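Doblar trapos, ese gran tema

Llevo desde noviembre peleándome con el cajón de los paños y creo que por fin le he cogido el truco (¡por fin!). Primero los sacudo bien, luego los estiro con la palma desde el centro hacia las esquinas y solo entonces doblo, siempre por la mitad y otra vez por la mitad. En el cajón me caben 13 si los pongo de pie, y antes aquello no cerraba ni a empujones. Angus dice que exagero, pero bien que los coge de ahí.

Con las telas rosas soy más maniática todavía, porque cada arruga me salta a la vista:

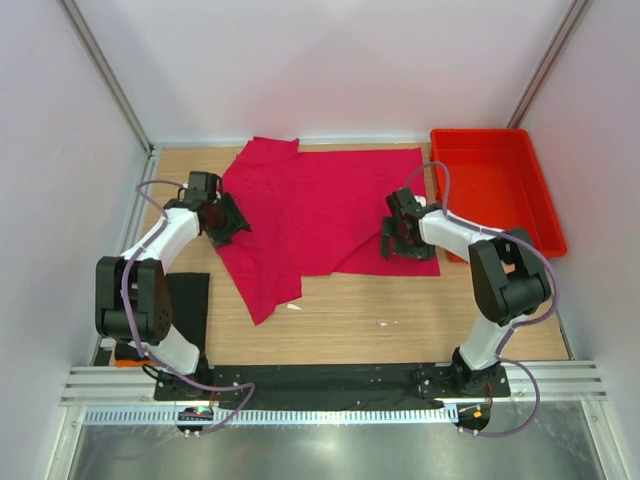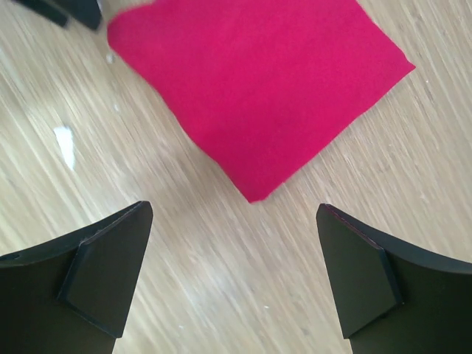

Lo que sigo sin resolver son las esquinas. Si el paño no es un cuadrado perfecto, siempre asoma un pico por algún lado, y yo acabo metiéndolo hacia dentro con el dedo y cerrando el cajón deprisa. Si tenéis otro método, contádmelo en los comentarios, que el mes que viene me toca con las sábanas bajeras y ya estoy temblando.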